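Womlow kitchen simulator - your questions answered

We get a good many emails in the run-up to December, when people are planning their spring projects, so Ha-neul Baek and Deok-su Byun on our support desk have gathered up the ones that come round most often. If yours isn't here, do write to us anyway. We're a friendly lot.

What do I get when I buy Womlow?
You get the simulator itself, a library of 166 kitchens, and a set of ready-made practice tasks for a robot arm (fetching, putting away, opening cupboards and so on). The kitchens can be mixed about as you please, so you might keep the layout of one and borrow the worktops of another.

Do I need to own a robot arm?
Not at all! Plenty of our customers start months before any hardware turns up, and a few never buy any. Everything happens on your computer, and you can break as many virtual mugs as you like.

What's the difference between Womlow and Ikitz?
Ikitz is our older package, also from Vimanent, and it covers single worktops only. Womlow gives you whole rooms, with floors and furniture to get in the way, which makes it a good deal harder and, we think, a good deal more fun. If you already have an Ikitz licence you can move across at any time and we'll take what you paid off the price.

How many objects are there to pick up?
There are 1,346 at present, and we add more when we can. You can bring in your own as well, though it's worth reading the chapter on weights in the handbook first - a tin that weighs nothing behaves very oddly indeed.

Will it run on my laptop?
It will if the laptop has a separate graphics card with 8 GB of memory or more. Without one you can still open the rooms and have a look round, but the arm will move rather slowly and you may lose patience with it.

What is Jin?
Jin is the little helper program that plays your runs back and lets you mark where a grasp went wrong. It's included in the price. Some people leave it open all day and others forget it's there, and either is fine.

Can I change where the cameras go?
Yes, and please do. You can put one close to the gripper, or have several standing back in the room, and save each arrangement under its own name. A fresh viewpoint often shows up a bad reach that looked perfectly sensible from the other side.

How long does a licence last?
A licence lasts 18 months from the day you switch it on, so there's no harm in buying early and leaving it until you're ready. Schools and colleges can ask Deok-su for a classroom licence, which covers every machine in one room.

Could I see a kitchen before I decide?
Of course. These are all from the same one, with the marble worktops and the warm wooden cupboards.

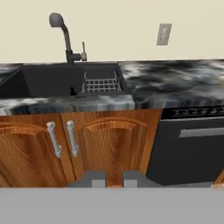
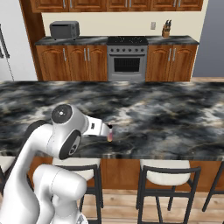
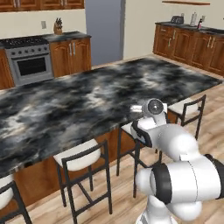

Womlow kitchen views. Last one: the gripper, empty, over the near edge of the island.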